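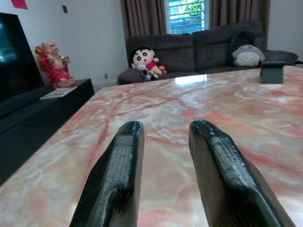

Wanted: people who don't believe tea helps them sleep

Norer is a small reading and testing group. We look at household advice that gets repeated until it sounds like fact. Our next subject is bedtime tea, and we need 33 adults who drink it, used to drink it, or can't stand hearing about it.

We have read the claims. Most of them trace back to somebody selling something. A few might hold up — we'd like to find out which.

What you would do

Keep a sleep diary for 3 weeks in May. For part of that time you drink a cup of plain hot water before bed, and for the rest you drink one of two blends, Clanel or Kongkaew. You will know which is which, and yes, that is a weakness. Amnuay Thaweesak, who set up the diary, has written two pages on what it can and can't show. Read them before you apply.

Use whatever pot and cups you have at home. Small cups are fine if you write down how many you drank.

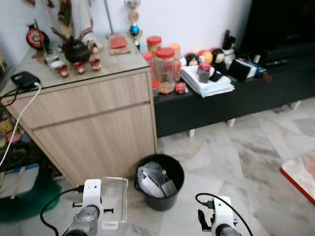 Who we want

Adults who sleep at home most nights and can fill in a form before breakfast. Please don't apply if you work night shifts, are pregnant, or take anything prescribed for sleep. Fans of herbal cures are welcome, but so far we have plenty of them and very few doubters.

What you get

The tea, a grocery voucher at the end, and the full results, including the dull ones. We won't promise better sleep. If another study does, ask who paid for it.

How to apply

Fill in the short form on Skuvlow and pick a time for a phone call, any evening after 4. Charoen Kamolrat makes the calls and will ask why you want to take part. "Curious" is a good enough answer.

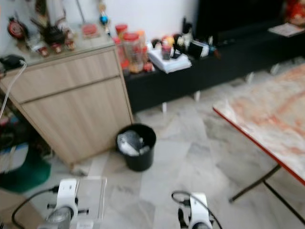 2 min read

A note on your data: diaries are stored under a number, and the list of names is kept apart from them. You can drop out whenever you like and ask us to delete your pages. Once the results are written up, we can't pull your numbers back out, so decide before the end of the last week.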